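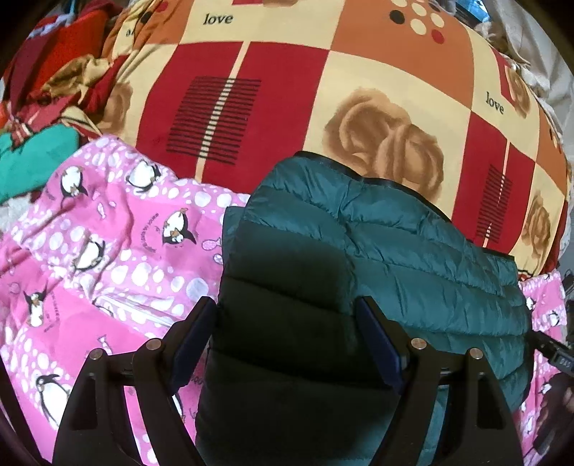 About > Who we are > The workshop

Search this site Enter keywords Go

About Ambridge

Ambridge is a shared workshop for people who build robots and small automation projects at home. Members bring what they're working on, use the benches and machines, and take it home again. We also run a short course program and lend out tools and kits.

We started in a single garage with a drill press, a secondhand 3D printer and a whiteboard. We now have 194 members and a rented unit with room for all of them, provided they don't all come on a Sunday. Most have day jobs that have nothing to do with robotics. A few are retired machinists, and a good number are parents who began by helping with a school project and kept going after the marks came in.

What gets built

Nearly everything built here is meant for a house. That covers feeders, blind openers, plant watering, small wheeled platforms, and a lot of work on hands and grippers. Household jobs are harder than they look. A block of wood holds its shape when you pick it up. A winter jacket or a quilt does not, and a gripper that manages blocks all afternoon can fail on the first sleeve.

Our longest running group project is called Tilach. It is a two-finger gripper for handling clothes and bedding, and the aim is a design that one person can build with a printer, hand tools and parts from an ordinary hardware store. The fingers, the pads and the linkage have been redone many times. The current notes cover:

Finger shape, and how far the tips should open for padded clothing
Pad materials, including which ones leave marks on fabric
Where to put screws so they can be reached without taking the whole thing apart
What to do about zippers

The test log has 361 entries so far. Each one gives the fabric, the finger version, whether the hold lasted and anything odd that happened. Failed grips stay in the log. Members can read it at the workshop or ask for a copy.

The building

We have two rooms. The front one is called Hrubý, after the name that was painted over the door when we moved in, and it holds the soldering benches, the printers and the parts wall. The back room is for cutting, drilling and anything that makes dust. Batteries are charged in the metal cabinet by the side door and nowhere else.

The printers are booked by the hour. Long prints can run overnight if you leave a card with your member number and the expected finish time. If a print fails, the next person is allowed to stop it and clear the bed. Please don't be upset when this happens.

Members who don't have space to store a project can rent a shelf. Shelves are labelled, and unlabelled projects get moved to the grey bins under the stairs.

Working from home

A lot of our members do most of their building at home, and we encourage it. A robot that is going to live in your spare bedroom should be tried there, with the furniture and the laundry you have. The workshop is for the parts of the job you can't do at the kitchen table.

For this we run Bralirent, our lending service. You can borrow motors, servo testers, bench power supplies, clamps and some of the less common hand tools. Loans are for two weeks and can be extended once if there is no one waiting. Some 1,000 items have gone out on loan and most have come back. Batteries are not part of the service – you'll need to buy your own and a proper charger to go with them.

Courses

We teach soldering, basic wiring, motor control and printing for moving parts. Classes are small and held in the evening. The beginner course assumes you have never held a soldering iron. There is also a repair night, where you can bring in something that used to work.

Anyone under 16 needs an adult with them in the back room. The front room is fine on their own once they've done the induction.

How we're run

Ambridge is a not-for-profit. Fees pay for the rent, insurance and consumables. We don't sell finished robots and we don't take on contract work, though we're happy to put you in touch with a member who does. Designs made as a group are shared with all members. Anything you build for yourself is yours, and you don't have to show it to anyone.

Visiting

You're welcome to come and look before joining. Visitor evenings start at 7 p.m. and the side door will be open. Wear closed shoes if you'd like to see the back room. There is street parking, and a bike rack behind the building.

New memberships open again in June. Until then we keep a waiting list, and you can add your name at the front bench.

Shares 2 Comments 0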